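**2nd May**

Spent the morning on the equipment plan for the Drunenbridge cell. Elba Núñez wants a figure for next year by the end of the week and I still have two lines with no quote against them.

Gripper first. Harnesel came back at 533 for a spare set of fingers, delivery extra. Pritchard are cheaper on paper but want a minimum order of 60, so that is out. Put Harnesel down, one set, and marked it as needed whatever else goes.

Bins. The present ones are scuffed sheet metal and one has a brown stain along the back wall. The picking does not care, the vision might. Ermanno Gatti thinks a matt coating would do and has asked Lultidden for a price. I have pencilled in 100 per bin until they answer.

Fixing the bins down: still on a bar clamp. I would like proper brackets on the table before we book more running hours. No quote needed, we can cut them here. Moved to the workshop list, where it has been before (see February).

Hoses and cables: left 2,000 in as a lump for a dress pack. Elba will ask what it covers. Need part numbers before she does.

Crossing blocks remain the argument for spending on the fingers. With a green one lying under a red one the approach has to be narrow, and a wider finger would foul the lower block.

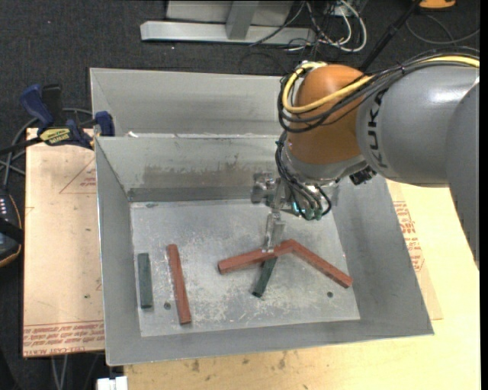
*KUKA arm at the bin, gripper on the middle red block.*

Open: carriage from Harnesel, coating price, whether the second bin gets coated too or stays as it is. Ermanno to ring Lultidden again tomorrow. Draft sheet saved, total left blank.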